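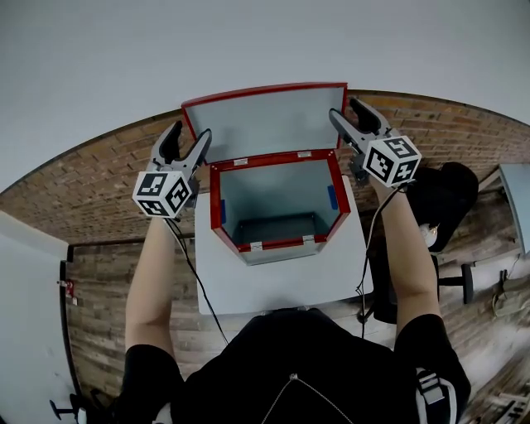 Product Review: The Coltitz Card Index
Reviewed by Diane MacLeod for the Faltwood Society of Magicians
29/04/2022

The Coltitz Card Index is a pocket index for performers who need to produce any one of 52 folded playing cards from the jacket without searching for it. It is made by Moynihan, a small workshop already known to members for its coin holders, and is supplied as a matched pair with a drawstring pouch and a printed booklet of 38 pages. The Society purchased one set for the lending library at a price of 70 dollars, and this review is based on regular use of that set since February.

Each index holds 26 cards, each folded into quarters, in a staggered arrangement of narrow slots. One index is intended for the red cards and the other for the black. The performer locates the required slot by touch, using a raised ridge at every fourth position, and draws the folded card upward with the thumb. The principle is a traditional one and Moynihan makes no claim to have originated it. What the company has changed is the spacing of the slots, the depth of the ridges and the method of holding the index in the pocket.

The spacing is the strongest feature of the product. In older indexes, adjacent cards tend to travel together, so that the performer arrives with two cards in the palm when only one is wanted. In our trials this occurred rarely, and in nearly every case the cards had been folded without a firm crease. The booklet recommends pressing the folded cards under a weight overnight before loading. Members should follow this advice, as cards folded in haste are noticeably thicker and will bind in the lower slots.

The ridges require some practice. A performer who has used another make of index will be accustomed to a marker at every fifth position and may find the wrong value for the first week or two. The reviewer did so on several occasions, once in front of a paying audience, and was obliged to finish with a different effect. After that period the location of a card became a matter of habit. Performers with large hands may wish to note that the opening is narrow, and a tight trouser pocket will make it narrower still. A jacket is strongly preferred.

Each index is kept upright by a spring clip which grips the lining of the pocket. The clip is secure on heavy cloth but slips on satin and similar linings. Two members who borrowed the set reported that the index had turned sideways during a walk-around engagement - a serious matter, as the cards cannot be found by touch once the orientation is lost. Sewing a short strip of cotton tape inside the pocket corrected the fault. A strip of this kind should have been included in the pouch.

The booklet is clearly written. It covers loading, resetting and five complete routines, of which the most useful is a card to sealed envelope suitable for parlor work. The weakest is a coincidence effect requiring both indexes at once, in which the handling described for the left hand is difficult to justify to an observant spectator. No credits are given for the routines. Several have a long history in print, and the Society would ask Moynihan to supply proper references in any later edition.

Resetting takes a few minutes once a complete set of folded cards has been prepared. Poker-size cards of standard thickness are required. Bridge-size cards sit too low in the slots to be drawn cleanly.

By way of comparison, the Grullum Index sells for 320 dollars and is better finished, with a stitched leather cover and a wider opening. It is also heavier and shows more readily through a summer jacket. For members who perform every week, the Grullum remains the more durable purchase. For the occasional performer, or for anyone learning to use an index for the first time, the Coltitz is entirely adequate.

Condition after use: good. One clip has lost some of its tension, and the lettering on the pouch has begun to wear.

Suitability: intermediate and above. Not recommended for junior members.

Rating: four out of five.

The set may be borrowed from the library for a period of two weeks. Borrowers are asked to return it empty and to provide their own cards.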